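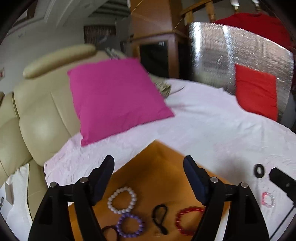
Hand-held gripper at the orange box, bracelets and bands inside.

Gripper demonstrators wanted, Drakville (part-time, home-based or on our floor)

Hi! I'm Tsehay Belay and I run the returns sorting room at Skultden, where we take back bracelets, hair bands, rings and other small stuff from shops, check it, and box it up again. I've been doing this long enough to have started on the tables myself, and I'm looking for 3 people to come and teach our sorting arms how to handle the little things.

So, a bit of background. In January we put in two Kelteck arms on the line we call Kwiatkowski (after the old building, it's still painted on the wall outside). They took over the heavy tote lifting right away and my back is grateful. Beaded bracelets are another story. They roll, they tangle, they slide under each other, and an arm that's great with a carton will happily pinch two at once and fling one across the room. People are still much better at it, and the way the arms learn is from people doing the job with a gripper in their hand, over and over, in lots of different places.

What you'd be doing

You hold a two-fingered gripper and use it where you'd normally use your fingers. You pick a bracelet up off a bed or a table, put it in a box, take it out again, pull a twisted elastic away from a pile without dragging the rest along. Then you mix it all up and start over. A session is 70 tidy pickups, at your own speed, and you can break it up however you like. Most of our current folks work at home, on whatever they've got - blankets, sofas, kitchen counters. We like the variety, so please don't clean up on our account!

The bit that takes practice is overlap. A purple bracelet with big beads lying out on its own is easy. A red one sitting partly on top of a white one, with something dark underneath, takes some thinking: which do you go for first, and from which side? Your choices there are what we're paying for. You'll drop things. We keep the drops in too, so don't stop and restart every time.

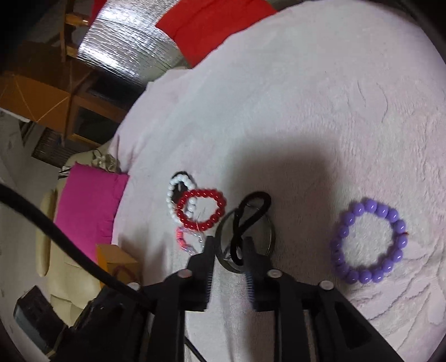
What it changes for the rest of us

I get asked this at every interview, so I'll say it here. Yes, the arms are meant to take over a good part of the picking. Our sorters have been moving onto quality checks, repairs and the gripper work itself, and the night shift is much smaller than it used to be. Some people like the new jobs better, some miss the tables (I do, a little, because you could talk all day while you sorted). Sosina Alemneh went from the tables to training new demonstrators and she'll be the one showing you how it's done. Ask her anything, including the awkward questions. She has opinions about the software and she's usually right.

Who we're looking for

You don't need any tech background. Steady hands and patience will get you most of the way. Left-handers very welcome, we're short on them. You should be 18 or over, live close enough to pick up the kit in Drakville, and be okay with your room showing up in the recordings. Put away mail, family photos and anything with a name on it before you start. If you have wrist trouble, tell us - the gripper gets tiring, and we have a lighter one you can try.

Pay and hours

You can earn up to $400 a week depending on how many sessions you take on. Training is paid at the same rate. There's no minimum week to week, but I'd like people who can stick with it through the summer.

How to apply

Send me a few lines about yourself and one job you've done with your hands, paid or not. No cover letter, please. Mention posting 141 so it lands in the right pile. I read everything myself and I'll get back to you either way. If we both like the sound of it, you'll come in for a short try-out with Sosina and a tray of bracelets.

Posted 4/28/26

Contact | © Skultden, Drakville | Back to top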